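A Day Out at the Maver Open Day
Posted 25 August 2024

I had been meaning to go to the Maver open day ever since my neighbour Parveen Haque came home from it with a tin of shortbread and a great deal to say, and this year I finally got myself organised. It is held in the old woollen mill at Bidberg, down by the river, and if you have never been out that way I do recommend the slow bus through Murkutley, which goes past the orchards and stops for what feels like an age outside the post office.

The mill opened its doors to 1,700 visitors last time, so Parveen told me, and I can well believe it. There was a queue over the footbridge when we arrived, but such a cheerful one! A lady from the Jayawardena bakery was walking up and down it with a tray of cardamom buns – still warm, and I am sorry to say I had 2 before we had even reached the door.

Most of the ground floor is given over to the history of the place. The old looms are kept behind a rope, and a retired weaver called out the names of the patterns as if they were old school friends.

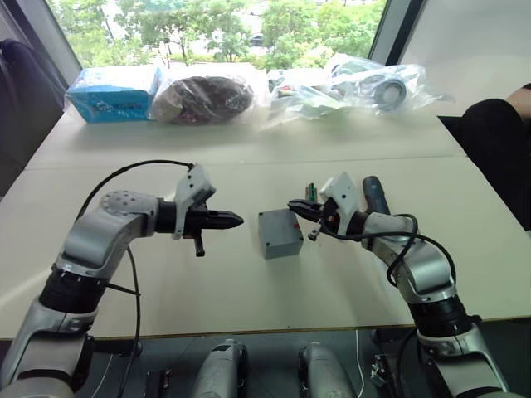
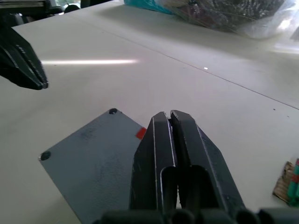
My favourite part by a long way was the dye garden at the back, which I hadn't known was there. It runs down to the water in long narrow beds, with woad and madder and weld all labelled by hand, and the gardener let us rub the leaves between our fingers. She sows the weld in March if the ground allows, and told me very kindly that my own had failed through too much fussing. I bought a packet of seed anyway.

Lunch was in the wool store, at long tables with jugs of elderflower, and we got talking to a couple who had cycled over the hill with a small dog in a basket. Do go early if you want the leek tart. By the time Parveen had finished chatting it had gone, and we made do with cheese scones – no hardship, as they were enormous.

Entry is free, though there is a bucket by the door for the roof fund. We caught the last bus home with our seeds and a loaf for the morning, and Parveen was asleep before Murkutley.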